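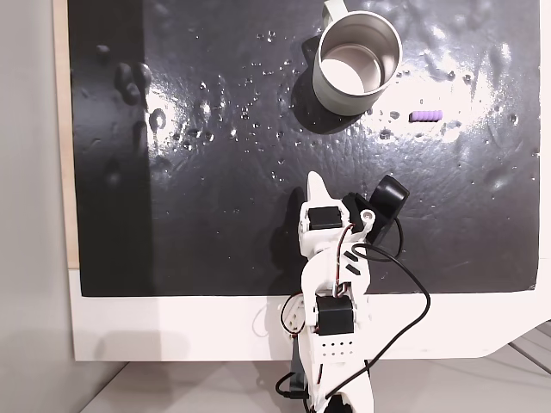

Thursday, open day, written up the same evening with my shoes off

Well, we got through it, and I think we did rather nicely. I want to put everything down while I still remember it, partly for me and partly for Hilde Kuipers, who was stuck upstairs with the Saltonora people most of the afternoon and missed the good bits. Hilde, if you're reading this, there is also cake left in the small fridge, second shelf, behind the distilled water.

Doors opened at 10 and I had the small arm powered up and homed well before that. Tyyne Pitkänen had made the new sign for the bench ("The arm and the mug") and it looked lovely, big letters, readable from the hallway. I'd wanted to call it something with "manipulation" in it and she talked me out of that, quite rightly. Everybody knows what a mug is.

Bench setup, for the record: the white board with the black mat on top, arm at the near edge pointing away from the visitors' chairs, green metal mug at the far side of the mat, the little purple ribbed piece next to it. Same follower arm as always, the white printed one with the black servos. Leader arm on the cart to the left so people could sit down and drive. We ran the wet mat version of the demo after lunch and the dry version in the morning. The wet one was my idea and I'll own up to it. The Clokau folks have been asking since last fall whether a cheap arm can do anything sensible on a surface with water on it, since their rinse stations never get fully dry, and I thought we might as well try it with company watching.

Morning, dry. The school group from Galtville came first and they were a joy. They asked what the arm "wants," which I had no good answer for, and whether it gets bored, same. We let them drive in turns, pick up the purple piece and drop it into the mug. A girl in a yellow raincoat got it on her very first go and then wouldn't give up the chair, and I can't say I blame her! Most of the others came in too high and closed on air. I should remember to tell people to come down until the finger is almost touching and only then squeeze. I said it to the second half of the group and they did much better than the first.

Elbow servo got warm by the end of that session. I gave it a rest at 46 degrees on the readout. That's well inside what we allow, but with kids close by I prefer to be a bit of a grandmother about it.

Lunch, soup, fine. Perihan Taşdemir came down from the print room with two spare gripper fingers in case we needed them. We didn't, but I've put them in the drawer with the horn screws and labeled the bag. Please don't take them for the other arm, the tip is the longer pointed version and the hole spacing is different. She also asked me to write here that the white filament is nearly gone and that the next order will come out a slightly different white, so nobody should be surprised by a two-tone wrist.

Afternoon, wet. I used the spray bottle plus a cup of tap water poured on by hand, so the water sat on the mat in beads in some places and in proper puddles in others. It's a glossy mat and the overhead light bounces off it like anything. Hilkka Vuorinen noticed before I did that the streak of glare runs straight across the part of the mat where the purple piece usually goes, and that if you're driving by the camera view alone you lose it in the shine. She was driving from the screen at the time and said it felt like looking for a button on a frozen lake. Moving your own head helps if you're sitting at the bench, but it doesn't help the camera one bit. I've been meaning to get a diffuser for that light since February and now I really will.

What I saw, driving it myself and watching others do it:

The purple piece skates. On the dry mat you can nudge it with the finger and it stays where you put it, more or less, but on the wet one a light touch sends it off sideways, and then you chase it. Coming in with the gripper already turned along its length works best. Going across it, I only managed to push it toward the mug and bump it there, though that did hold it still, so I used the mug as a fence after that and got it three times running. I don't know whether that counts as cheating. Mr. Valentini from the Clokau side thought it was perfectly good practice and said their own people do the same with the side of the tray.

The mug itself was no trouble. It's heavy enough to stay put. We didn't try lifting it by the handle in the wet, the reach is at the limit out there and I didn't want it tipping with people leaning in.

Cable: the long black one that loops out to the right of the wrist needs a better home. It lies across the mat, so on a wet day it lies in the water, and on a big sweep it drags. I kept my hand near it all afternoon. I'd like to clip it up along the forearm with enough slack for the wrist to turn. Tyyne has those soft clips from the plotter and says we can have a handful.

Episodes saved: I left recording on the whole day, including the visitors' turns, and the last file on the disk is number 1142. Lots of those are going to be short or silly, so please don't train on anything from today until I've been through and tagged it. Give me until the middle of next week.

Miroslava Tkachenko stopped by near the end and stayed 40 minutes, which was kind of her, given her schedule. She asked whether we'd do the wet demo again at the Saltonora evening. I said yes, gladly, as long as I get the diffuser and the cable sorted first and somebody lends me a second towel.

Closing up: arm parked and power off at the strip, mat lifted and stood on edge by the sink, board wiped down underneath. I'll look over the connectors in the morning, in good daylight, before anyone switches it on. So please wait for me. And whoever borrowed the small Phillips driver with the red tape on it, I'd love to have it back by then.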